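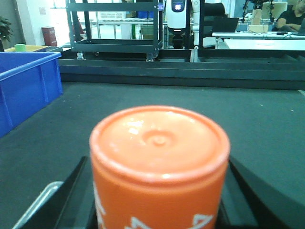
*View from the right wrist camera, with an orange container between the fingers.*

**Call for participants: two-armed robot build, Tarar shared workshop, Takisville**

We are a small group of hobby builders and we look for five people to join us from March. The robot has the working name Retis. It can already take simple objects from the table, but it is slow, and with round things the grip is not reliable enough for us.

What we would like help with:

- new finger pads, to be drawn and printed in the workshop
- cable routing along the arms
- teaching the robot by hand control — patient work, one object many times
- writing down what we did, so that others can repeat it

You do not need a diploma. It is good if you have soldered before or know a little Python. For the hand control no experience is necessary, only a calm hand. You should be at least 18 years old and able to come on most Thursday evenings, for roughly nine weeks.

The work is unpaid. Membership of the workshop is free for you during this time, and materials are paid from our Desoment fund. Tea is there, food please bring yourself. The door is at street level and the lift is not needed.

Please write some lines about yourself and what you have built — also unfinished things — and put the paper in the Retis box at the Tarar front desk. We answer everybody before the end of the winter break.

Posted 6th December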